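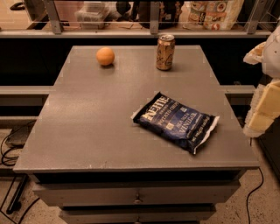 4.3 Adding a roadside stop to a saved route

Jekgate stores stops separately from routes. A stop can belong to up to 12 routes at once.

1. Open the route from My Trips and tap Edit.

2. Tap Add stop. The map opens at the last position viewed.

3. Hold a finger on the road until the pin drops. To move the pin, drag it by the base.

4. Enter a name and choose a type: Viewpoint, Attraction, Fuel, Food or Overnight.

5. Set the detour limit in miles. The default is 12. If the stop lies farther from the route than this, Jekgate saves it but leaves it out of the driving directions.

6. Tap Save, then Recalculate.

Note: Stop names longer than 97 characters are shortened in the list view. The full name still shows on the stop page.

Note: Routes imported from Vanex keep their original stop order. To change it, turn off Lock order under Route settings before step 2.

CAUTION: Recalculate replaces the offline map for the route. Download the new map before leaving coverage — the old one cannot be restored.

CAUTION: Opening hours are entered by users and may be out of date. Check with the site before a long detour.

If the pin does not drop, see error 106 in section 9.

4.4 Removing a stop

1. Open the stop page and tap Remove from route.

2. To delete it from all routes, tap Delete everywhere and confirm.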